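Villorix Night Walk Notes

README for version 4

What the package contains

Villorix is a small collection of written notes about walking in towns after dark. The notes were made by people who walk home late from work, from the last bus, or from a visit to friends. Each note is a short text, between two and ten sentences, in the words of the walker. The collection has 500 notes from two places, Åberg and Lalonwood.

I began the collection because I was preparing a course on everyday writing and I could not find enough plain texts about ordinary evenings. Most travel writing is about daytime, and most writing about the night is about crime or about parties. I wanted to have the part in between, when the shops are closed and a person is thinking mainly about dinner and shoes.

Files

notes.csv has one row for each note. 
places.csv has the names of the streets and the kind of each street (main street, side street, path, square).
words.txt is the list of words which the readers marked as local or difficult.
changes.txt tells what was changed in each version.

All files are in UTF-8. Please check this setting when you open them in a spreadsheet program, or the first letter of Åberg will be shown wrongly.

Columns in notes.csv

note_id: a number, without meaning. Numbers of removed notes are not used again.
place: Åberg or Lalonwood.
month: the month of the walk, as a word.
hour: the hour when the walk started, from 0 to 23. If the walker did not give it, the cell is empty.
weather: free text, in the words of the walker. I did not make categories from it. One walker writes "thin rain" and another writes "almost rain," and I would like to keep both.
text: the note.
edited: yes or no. Yes means that I corrected spelling or removed a name.

How the notes were collected

The walkers received a paper card with one question: "What did you notice on the way?" They wrote the answer on the same evening or on the next morning. The cards were typed with Tirkix, a small form program which I also use for my classes. Tirkix saves the line breaks of the writer, so you will meet them in the text column. Please do not remove them before reading some notes, as several walkers used them like a poem.

Nobody was paid for a card. The walkers agreed in writing that their notes can be shared without their names.

In version 3 the cards from February were missing by my mistake. They are now included, 72 notes in total, and they are in my opinion the best part of the collection. In winter people write more about sound: snow under the boots, a door far away, a radio in a kitchen.

What you can use it for

The notes are suitable for reading lessons, for writing groups, and for small studies of how people describe places. A teacher can give three notes from the same street to a class and ask which one was written by a person in a hurry. It also works well to read a note aloud without its weather cell and let the group guess the weather.

Please do not use the notes to judge if a street is safe. The walkers chose their own routes, and they naturally avoided the streets which they did not like. Also, the two places are not compared in a fair way. Åberg has many more side streets in the collection, and Lalonwood has more long main streets.

Known problems

Some notes tell of the same walk twice, from two friends who walked together. I left both.
The hour is sometimes the hour of arriving home and not the start of the walk. I could not correct this from the cards.
The word "lane" means a narrow street for some walkers and a part of the road for others.
A few notes are written partly in dialect. They have no translation, but most of the dialect words are in words.txt.

Changes in version 4

The February notes were added. The column "mood" was removed, as the readers did not agree about it and I also did not agree with myself when I repeated the work. The street kinds in places.csv were checked again, and four paths became side streets.

Main streets in the notes

Notes from main streets are usually longer than the others. The walkers look far ahead, and many begin with the lights at the end of the street and come only later to the roofs and the houses beside them. Notes from side streets start much closer, with a gate, a cat, or a wet step.

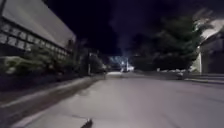 License and contact

The notes can be copied and changed for any purpose, also in paid courses, if the name Villorix and the version number are given. Corrections are welcome through the form on the project page. Please write the note_id in the first line of your message, and the old and the new text below it.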